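Juego de mesa Plultano: La Taberna de Cerness

Para tardes largas, con amigos y algo de picar (¡y ganas de discutir un poquito por las pociones!).

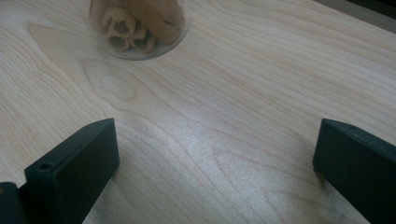
Qué trae la caja

Dentro encontrarás 116 cartas de ingredientes y encargos, cuatro tableros de tabernero y un reglamento que Inna Vasylenko ha reescrito con muchísimo cariño, para que los novatos no se pierdan en la segunda ronda, que es donde nos perdíamos todos. Gana quien llega antes a 100 monedas.

Detalles

De dos a cuatro jugadores
Ilustraciones: Dzifa Fiadzo
Edita: Isevance
Referencia: 447

La expansión Hajdu se vende aparte y llega en diciembre.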